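I finally got around to rewriting the part of our software that decides when to close the gripper, and since a few of you asked after my last post, I thought I'd sit down with a cup of tea and tell you how it went. (It's a long story for such a small piece of code, so get yourself a cup too!)

The project is called Grastix, and it's our attempt at a desk-tidying planner. Two arms share one table, and the planner picks an object, picks an arm, and hands the whole thing off to the controller. For months the picking side was a pile of if-statements I wrote one rainy week in April, and I was the only person who could read it, and not always.

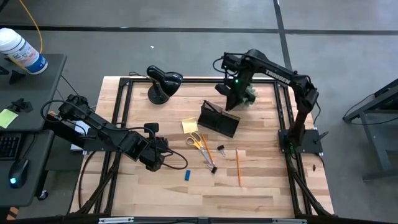
What pushed me to fix it was the timestamps. Every camera was stamping its pictures with its own clock, and I'd been lining them up by order of arrival, which worked fine until the network got busy. Then the planner would be looking at one moment from the wrist and a different one from overhead, and it would aim at a spot the gripper had already left. I spent two evenings blaming the grasp model for that, poor thing.

Berenice Cárdenas was the one who spotted it. She plotted the joint positions against the wrist images and there it was, a lag of 40 milliseconds that grew whenever we turned on logging. So now everything goes through one small buffer that matches each image to the nearest joint reading -- and throws the pair away if they're too far apart.

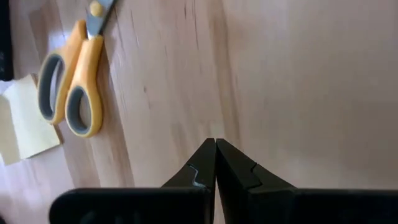 The new version is 712 lines, tests included, and I'm a little bit proud of that. Scissors were my favorite test case, because the planner used to aim for the center of the outline, and with open handles the center can be bare table. It now scores several spots along the edges and keeps the best 7 for the motion planner to try. Small flat things are still hard, and I'll be grumbling about erasers for a while yet.

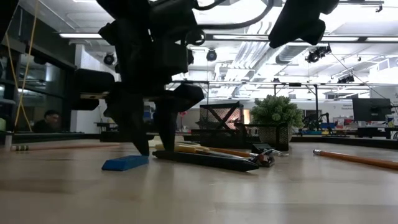

Do both arms run off the same planner?
They share one planner, but each has its own controller process, and the planner reserves a chunk of space over the table before either arm moves into it.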